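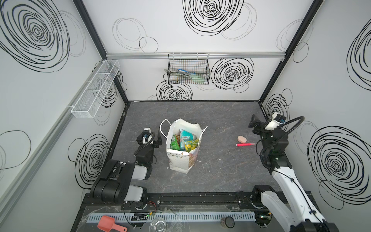
Jennylyn Rivera wanted to know why the robot should be allowed to give up. She asked it the way she asked most things, with her coat still on and half a bagel in her hand, leaning over the back of my chair at Stakdale so that I could hear her chewing while I tried to come up with an answer.

"Because it doesn't know how to," I told her. "Put a bag of snacks in front of it and it'll keep reaching for the same packet until we all retire."

She said that sounded like several people she had worked for.

Breadcrumb: Stories > Workshop Pieces > The Pause

I should explain that I had been brought up, scientifically speaking, to believe in demonstrations. You showed the arms how to do a thing, you showed them again, and when you had shown them often enough they did it more or less on their own. We had over 2000 demonstrations by then, all of them tidy. Every one began with a bag or a bowl or some such thing and ended with the job done, and I was proud of them in the way my mother was proud of her linen closet. Nobody at Stakdale had ever saved a bad one. If your hand slipped while you were steering, you threw the recording out and started over, and you hoped the person at the next desk hadn't been looking.

The idea I had been carrying around since February was a small one, and I had been shy about it. I wanted to keep the slips. I wanted the arms to see what it looked like when a person closed the fingers on nothing, stopped, backed up a little, and came in from the other side. I called it the pause, for want of a better name, and I had written it up for Kordestani in a memo that he had carried in his jacket pocket for so long that it had gone soft like cloth.

"And how many slips do you need?" Jennylyn asked.

"I have 28."

"That's hardly any."

"They're very good ones," I said, and she laughed so hard that she had to put the bagel down.

They were mostly hers, you see. She was the clumsiest operator we had, and also the most patient, and for weeks I had been quietly pulling her mistakes out of the trash and putting them in a folder of my own. I had meant to tell her. There never seemed to be a nice way to begin.

She took off her coat then, finally, and pulled up the other chair, and I showed her the folder. We watched the first 3 all the way through without talking. In the second one she had missed a packet of crackers, waited a good long breath, and then turned the wrist just slightly before trying again, so gently that you would have thought the crackers were asleep.

"I was embarrassed about that one," she said.

"It's the best thing we have."

Kordestani came in a little before noon with his own stool, and we ran the comparison the way the memo had laid it out. The old version got 14 tries at emptying a bag, and so did the new one, with the packets put back by hand in between. The old version was quick and sure of itself, and when it missed it went on missing, in the very same spot, until the clock ran out. It finished 3 of its bags. Kordestani wrote that down without any expression and asked for the other.

I couldn't look, so I looked at Jennylyn, who was looking hard enough for both of us. I heard the motors start. I heard the rustle of a packet and then no rustle at all, and I knew it had missed. Then the motors went quiet - it seemed to me for most of the afternoon, though I have the log and know better - and Jennylyn put her hand flat on my sleeve.

"Oh," she said. "It's waiting. That's how I wait."

The rustle came again, from a little farther over.

Kordestani moved his stool closer and asked whether we could turn the radio off.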